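In Praise of the Slow Setup

I've been looking after the small packing cell at Kendus long enough to have opinions about it, and my wife has asked me to have them somewhere other than the dinner table. So, with apologies to anyone who came looking for something exciting, I'd like to say a few kind words for taking your time when you change the fingers on a gripper.

The cell isn't much to look at. One arm, one gripper with a pair of fingers, a feed tray and a fence that has been painted more often than my house. It picks up odd-shaped pieces by their narrow end and stands them in a carton. We do 400 cartons on a good shift, and when it behaves you can drink a whole cup of coffee beside it. When it doesn't, everybody at our Demthorpe building seems to find a reason to walk by and have a look.

The fashion now is to do setup on a screen. You load the model, you drop in a part, you close the fingers and you see where they land. I was grumpy about this for a good long while (ask Taras Stelmakh, who put up with me all through August) and I've come around most of the way. You can turn the view any way you please, get right in close behind the linkage, and try a grip that would have had me reaching for the stop button on the real machine. I spent a whole afternoon at it and forgot my lunch.

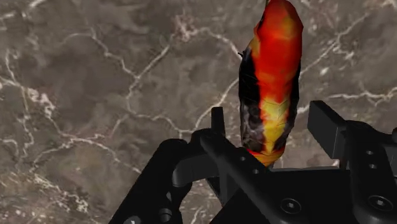 The grip check in simulation, with the part held upright by its narrow lower end.

What I like in a view like that one is that you get the linkage and the screw heads along with the part. Those socket screws are where my working life happens! A person can fuss over grip force until the cows come home, and then lose half a morning to one screw that was run in by hand and never finished with the wrench. I have done this myself, more than once, and I was old enough to know better each time.

So my first opinion is that the screen ought to come before the wrench and should never take its place. The model will show you a finger sitting right where you drew it. Our real fingers have been on and off that gripper for years, and they go back on a hair different every time. I snug the screws, close the fingers on a part at the slowest speed we have, look at it from both sides, and then tighten. After that I run 40 picks before I let it up to speed. Taras thinks 40 is too many. He's welcome to his view, and he's also welcome to come in at five in the morning when it drops one.

My second opinion is about the notebook. Ours is a Melnychuk log, the kind with the stiff green cover, and the last finger change is entry 428. Please write down what you did, even if it's only "right finger off, cleaned, back on." The fellow reading it later may well be you.

I know the argument on the other side, and it's a fair one. More than 300 of those entries say nothing went wrong, and an hour spent checking is an hour the cartons aren't moving. The folks over at Jerkthorpe swap fingers in ten minutes flat and seem happy enough. I've visited them, and they're good people with a very tidy bench. I'd still take my hour, and I'd still like a chair to do it in, if anyone in purchasing is reading.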